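Planification bimanuelle et objets déformables : note d'étape

Publié le 2024-12-14 par Wubit Adugna

La version de notre planificateur de tâches livrée en août traitait correctement les objets rigides. Elle échouait dès qu'il fallait manipuler du textile, et le module Senska, qui assure chez nous le passage de la perception au plan, portait l'essentiel de cette faiblesse. La présente note rend compte des modifications apportées depuis lors, ainsi que des points qui demeurent ouverts.

Le défaut initial tenait à la représentation de l'état. Senska décrivait chaque objet par une pose et un volume englobant. Un rideau n'a pas de pose au sens où l'entend un solveur cinématique : le point saisi se déplace par rapport au reste du tissu, les plis se recomposent, et la partie libre continue d'évoluer alors que les effecteurs sont immobiles. Reynaldo Castillo a proposé de remplacer la pose par un graphe clairsemé de 31 nœuds, recalculé à chaque cycle de perception et recalé sur les contours visibles. Cette proposition a été retenue.

La segmentation constituait la deuxième difficulté. Devant une fenêtre, le contre-jour réduit fortement le contraste des plis, et la présence d'un voilage derrière un tissu opaque conduisait le modèle à fusionner les deux couches. Nous avons donc séparé l'estimation de transparence de l'estimation de contour.

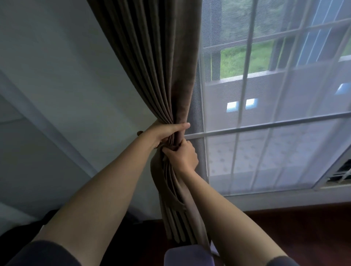
Le planificateur reçoit désormais deux masques distincts, assortis chacun d'un indice de confiance. Lorsque l'un des indices passe sous le seuil, l'exécution est suspendue et une nouvelle observation est demandée. Cette règle allonge les cycles, mais elle a supprimé les saisies involontaires du voilage dans notre jeu d'essai.

S'agissant de la commande, les deux bras étaient auparavant planifiés l'un après l'autre, le second considérant le premier comme un obstacle fixe. Pour rassembler un tissu, une telle hypothèse est inadaptée : les prises sont proches et la tension dépend de leur écart. Le nouveau solveur, Forkudum, optimise conjointement les trajectoires sur un horizon de 2 secondes et fonctionne à 30 Hz. Sur notre poste de référence, il occupe près de 35 % du temps processeur — une charge que nous jugeons acceptable à ce stade.

L'outillage a également évolué. Panganiban, notre visualiseur de journaux, affiche le graphe du tissu en regard des images sources et permet de rejouer une décision du planificateur pas à pas. Les fichiers enregistrés avec l'ancien format restent lisibles, à l'exception des champs de force, qui doivent être convertis séparément.

Deux questions restent à traiter. L'estimation de la torsion se dégrade lorsque les mains masquent la zone de prise, et la détection du point d'attache mural repose encore sur une annotation manuelle. Reynaldo Castillo a pris en charge la première ; la seconde sera examinée lors de la prochaine revue technique à Brurnosholm.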